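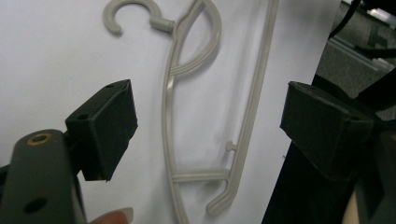

Buying Automation for People Who Would Rather Not
Session 4 handout: the Fitano hand-held gripper kit
Version 6/4/26. Replaces the November one, which had the wrong price in it.

Read this before the session. It is short, and the supplier's brochure is long.

1. What is being sold

Fitano is a two-finger gripper you hold in your own hand, with a camera on it. You pick things up, the camera records you doing so, and the recordings are used to teach a robot arm the same job. The arm is sold separately, a detail the brochure gets to on its last page.

The basic kit costs £2,210. For that you get the gripper, one set of finger pads, a cable and a carry case. Spare pads come as a pair and cost £103, a figure worth saying aloud in front of whoever signs the order.

Our made-up client for the term is Pliterska, a laundry and garment hire business that would like a robot to pick up clothes hangers. Pliterska has been told by two sellers that this is easy. Your job is to find out what they meant by easy.

2. Why hangers

A hanger is a mean little test object. It lies flat, so there is very little for a finger to get under. It is mostly holes. The hook points one way, the bar runs another, and the pegs and clips for straps stick out where you least want them. A pale plastic hanger on a white table adds the further pleasure of being hard to see.

Any seller can show you a gripper lifting a foam block. Ask to see the hanger.

3. Terms you will need

Approach: the part of the move before anything is touched. Most bad grasps are already bad by this point.

Opening: the gap between the pads. A wide one forgives poor aim and may also gather up things you did not order.

Pad: the block on the end of each finger that does the touching. It is a wearing part, whatever the leaflet says.

Demonstration: one recorded go at the task, from start to finish. If you stop halfway to answer your phone, that is also a demonstration, though of something else.

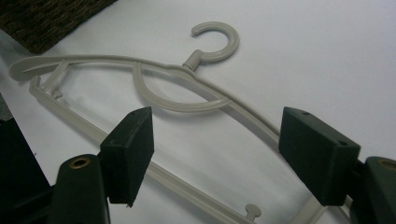 4. How much recording is enough?

The two quotes in your pack disagree. Nandham says 100 demonstrations per item will do. Shih says 400, and would be glad to supply the staff to make them. Neither says how many kinds of hanger this covers, whether the hanger may be turned round between goes, or what happens when it lands on top of another one.

Do not average the two numbers. Somebody does this every year.

5. For the session

Bring one page setting out what Pliterska should ask each seller before paying for anything. At the least, cover:

— which hangers, lying which way up, on what surface
— what counts as a successful pick, and who decides
— who owns the recordings afterwards
— how often the pads need changing, and at whose cost
— what the robot arm adds to the bill

Vague questions will be handed back. "Is it reliable?" is a vague question, and every seller has the same answer to it.

Groups that finish early may start on the service contract in Appendix B. Clause 9 is the interesting one.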